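The Brulska Table Oil, 500 ml

I make three finishes in my workshop and this is the one I get the most mail about, so I've finally sat down and given it a proper page of its own. If you've bought from me before you probably know it as "the tin with the green lid" (the lid is gray now, sorry, the supplier changed it on me in February and I've given up arguing).

It's a hardwax oil for indoor tables. You wipe it on, you wipe it off, you leave it alone overnight. I started mixing it for my own kitchen table after a varnish went cloudy under a casserole dish and I had to sand the whole thing back over a very long weekend. I never wanted to do that again! With an oil you just rub a bit more in where the mark is and carry on with your life.

What you get

One 500 ml tin, two cotton cloths and a white pad. A tin does a table for six with two coats and leaves you enough for touch-ups. The price is $43, and shipping is included on orders over $100. Everything goes out in a black or brown carton, whichever I have on the shelf.

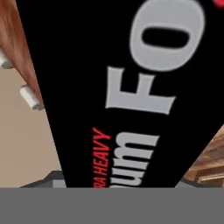
How I put it on

Sand to 150 grit and stop there. I know it's tempting to keep going until the wood feels like glass, but the oil needs something to hang on to, and a table sanded too fine comes out patchy. Vacuum it, then wipe it with a barely damp cloth and let it dry.

Stir the tin (don't shake it, you'll get bubbles) and pour out less than you think you need. Work it along the grain with the white pad. Give it fifteen minutes and take off everything that hasn't soaked in, and I do mean everything, down to the last shiny patch by the legs. The second coat goes on the next day. You can eat at the table after two days, but keep wet glasses and hot pans off it for a week if you can stand it.

Please lay the used cloths flat outside to dry, or put them in a bucket of water. Oily rags in a heap can heat up by themselves and catch fire. It's on the label in big letters and I'm putting it here too.

Which color?

There are three: Clear, Fikon and Cilov. Clear deepens the wood a little and that's it. Fikon is a warm brown, and Cilov is the reddish one, my favorite by a mile on anything with a lot of grain in it. A red-brown top with dark streaks running down its length is the kind of table I'd put in every house if people would let me.
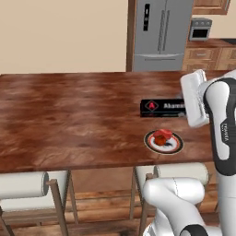 Pale woods take the color very differently, so do order a sample sachet first if yours is ash or maple. Anathi Jacobs ordered Cilov for a maple desk without one and it came out a lot pinker than she'd hoped. She kept it, but she did send me a stern email, and the sachets are on the site because of her.

I don't recommend any of the colors over old stain. If you can't sand back to bare wood, use Clear and test it underneath first.

Keeping it looking nice

Warm water and a drop of dish soap, wrung out well. No spray polish, please, as the silicone in some of them makes the next coat bead up. I re-oil my own table once a year and a desk could easily go longer.

Kohei Mizuno wrote to ask if it works on floors. It'll look lovely and then it'll wear through by the door, so get the Halilović floor oil for that.

Recently added

Halilović Floor Oil, 3 liters
Fikon sample sachet
Cilov sample sachet
White applicator pads, pack of five
Brulska Soap for Oiled Wood
Cutting Board Wax, small tin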